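Keeping a bed made up properly: notes on sheets, duvets and washing

Posted by Jolán Szabó, 03/08/2026

Most trouble with bedding comes from two things: the wrong size and too much heat. The notes below cover ordinary cotton and polycotton on an ordinary mattress. Silk and wool need their own care and I have left them out.

Measure before you buy

Measure the depth of the mattress as well as the length and width. Do it with any topper in place, and measure at the side, away from the corners, where the edge is often pressed down. A packet marked "deep" can mean different things from one shop to the next, so go by the figure in centimetres. A sheet made for a mattress 30 cm deep will go on a shallower one, but the spare cloth has to go somewhere and it usually ends up in the middle. Cotton shrinks a little in its first few washes. Allow for that if the fit looks close.

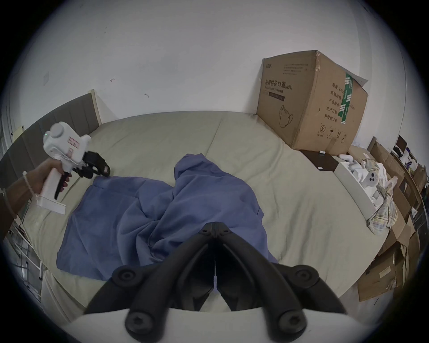 Fitted sheets ride up when the elastic is tired or when the corners have been put on in the wrong order. Do one top corner first, then the bottom corner diagonally opposite, then the other two. Smooth from the middle towards the sides with a flat hand before tucking the last edge under. If the sheet is wrinkled and you can see a seam running across the mattress, as with the beige-khaki one here, lift the nearest corner and pull the slack down over the side. Trying to press the creases out by hand from the top only moves them along. Sheet straps that clip under the mattress are cheap and work well on a topper that slides.

To replace tired elastic, unpick a short length of the hem at each corner, pin the new elastic to the end of the old and pull it through. Stitch both ends down firmly. It takes an evening and saves buying a sheet when the cloth is still sound.

Washing

Wash new bedding before you use it. Do up the buttons or poppers on duvet covers first, or everything else in the drum will work its way inside and come out in a wet ball. Turn dark and patterned covers inside out.

Fill the drum loosely. One double set is a full load in a 6 kg machine, and towels are better washed separately. I use 30 degrees for covers that only need freshening and 40 for most sheets. White cotton can go hotter if the label allows it. Fabric softener leaves a coating on cotton that makes it less absorbent, and you can leave it out without missing it.

For make-up on a pillowcase, rub in a drop of washing-up liquid, leave it for ten minutes and rinse in cool water before it goes in the machine. Blood wants cold water and nothing else to begin with.

Drying and creases

Take things out as soon as the cycle ends. Shake each piece hard, hold it by two corners and snap it. Peg sheets by the hem, folded once over the line, with the open side facing the wind. Indoors, turn them over halfway through so the fold dries too.

If you iron, do it while the cloth is still slightly damp. Pillowcases are worth it. Fitted sheets are not, in my view, and I have not ironed one in years. 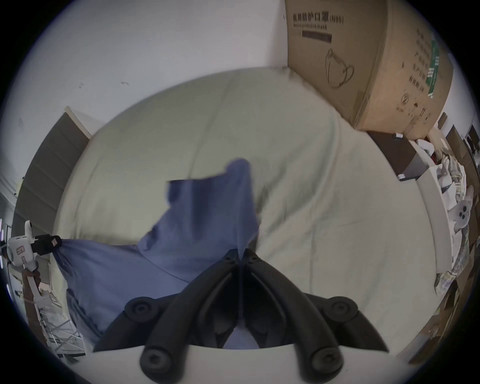

Blue cloth on a pale grey-green duvet. Wash strong blues apart from light covers the first few times.

Changing a duvet cover

Turn the cover inside out and lay it flat on the bed. Put your arms in and take hold of the two far corners, then grip the top corners of the duvet through the cloth. Lift, shake, and let the cover fall down over it. Work the bottom corners in last and fasten the middle button first. Covers with ties inside the corners are worth looking for. You can sew in your own with short lengths of cotton tape.

Storing sets

Fold the sheet and duvet cover to the same width and put them both inside one of the matching pillowcases. Each set then comes off the shelf in one go. Keep the shelf dry, and don't use plastic bags for cotton you plan to put away for months. In July I take the winter sets out and air them for an afternoon, then refold them along different lines so the creases don't wear through.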